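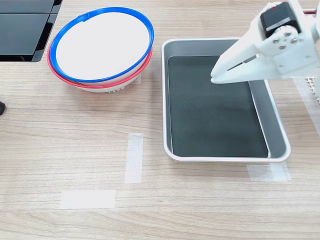 Amarachi Nwachukwu wrote underneath my last post that I was making far too much of a small problem, and that if two dishes and a tray were giving me trouble I should simply put them in a cupboard and close the door. I laughed when I read it, and then I thought about it for the rest of the evening, and the upshot is that you are all getting a whole post about it. Sorry, Amarachi. You did ask, in a way.

For anybody new, I have been sorting out the kitchen since July, very slowly, one shelf at a time, with long gaps in between when I lose heart and do the garden instead. The big things were easy. I gave away the fish kettle, which I had used once, and the second colander, and a set of glasses from Vakitz that I never liked and had been too polite to get rid of. What has held me up is the everyday stuff, the things that come out in the morning and don't really go back until night. You can't give those away, and you can't hide them either, because you want them again ten minutes later.

In my case that means the blue-rimmed dish, the red-rimmed dish and the metal tray with the dark mat in the bottom. I use all of them every single day. The blue one is for toast or whatever I am having at the table, the red one gets the peelings and the eggshells and the teabag I have taken out too early, and the tray is where I put anything I have just washed and can't be bothered to dry. Between them they were managing to fill a surprising amount of table. I would come down, want to write a letter or roll out some pastry, and find them spread from one side to the other like people at a bus stop who don't know each other.

So I tried the cupboard first (I do listen!). It lasted 11 days. The cupboard is a low one, my knees are not what they were, and by the end of the first week I was taking things out in the morning and telling myself I would put them back after lunch. I didn't. I also found that the tray would only go in on its edge, and every time I opened the door it slid down and gave me a fright. The cupboard now has baking tins in it and we are all happier.

Then I tried the windowsill, which I had high hopes for, but the sill at the back is narrow and the front one belongs to the geraniums. Then a shelf from Onerow, which I measured for twice and still got wrong. It is up in the bathroom now and looks very nice there with the towels on it.

What I have come round to is leaving everything on the table, but leaving it properly. I know how that sounds. But there is a real difference between things being left out and things being kept out, and it mostly comes down to whether they are in the same place each time. The dishes go one on top of the other towards the left, and the tray goes to the right of them. It takes me no time at all to put them like that, and when I come into the room they look as though they are meant to be there.
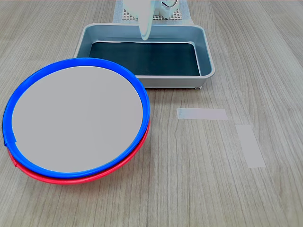 Blue on top, red underneath, and the tray just behind.

I did have a little argument with myself over which dish should go on top. Red on top is prettier, I think, and for a while I had it that way round. But I always want the blue one first, for breakfast, and lifting one dish off to get at another before I have had my tea is exactly the sort of small annoyance I was trying to be rid of. So blue goes on top. You still get a bit of the red showing round the edge, and I have grown fond of it. My neighbour Tullio says it looks like the hem of a petticoat, and now I can't see it as anything else.

They don't sit perfectly square on one another, I should say. The top one always ends up a touch to one side, and I used to nudge it straight every time I went past, rather like straightening a picture. I have stopped doing that. Life is short and the toast doesn't mind.

The tray deserves a word of its own. I had thought of it as a baking thing, and for years it went in the oven with potatoes in it. Then one of the handles came off the old drying rack and I pressed the tray into service for a few days, and it was so much better that I never went back. The sides are high enough that nothing rolls off, the corners are nicely rounded so they are easy to wipe, and the dark mat in the bottom stops the spoons from clattering. I lift the mat out every so often and give it a rinse under the tap, and while it is out I wipe down the inside of the tray with a cloth and a drop of vinegar. That idea came out of an old Akpan household book of my mother's, page 156, where it is tucked in between starching collars and getting candle wax out of a rug. I have never starched a collar in my life but I have had good value from the vinegar.

When I do need the whole table – for pastry, or when my sister brings her sewing machine round – I take the dishes apart and wash them both, whether they need it or not, and wipe where they have been standing.
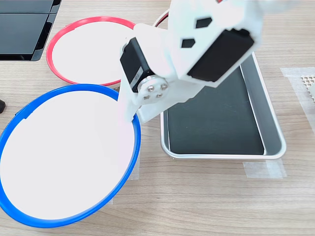
It is a good moment to notice the crumbs, too, which collect under the rims in a way I would never have believed before I started keeping plates out on purpose. A damp cloth first, going along the grain of the wood, and then a dry one straight after. I used to go round and round in circles, as I was taught, and all it did was push the flour into the lines. The whole business takes me 15 minutes if the radio is dull and rather longer if there is a play on.

I have had other suggestions since the last post and I am grateful for every one of them. Roscoe Castellanos thinks I should hang the tray on a hook, and he may well be right, but I would have to drill into the tiles and I am frightened of the tiles. Jhosep Huamán wanted to know whether I had thought of buying a second tray and standing the dishes in that. I had, as it happens, and I got as far as looking at one in the window of the Zatedier shop before I remembered that I was supposed to be getting rid of things. I walked home the long way to be safe.

Next is the drawer under the kettle, the one with the string and the batteries and all the keys. I opened it this afternoon just to have a look, found a very good pair of scissors I had replaced twice, and shut it again. I will start on it properly once the tomatoes are finished, and in the meantime if anyone has a use for a great many small keys, do say.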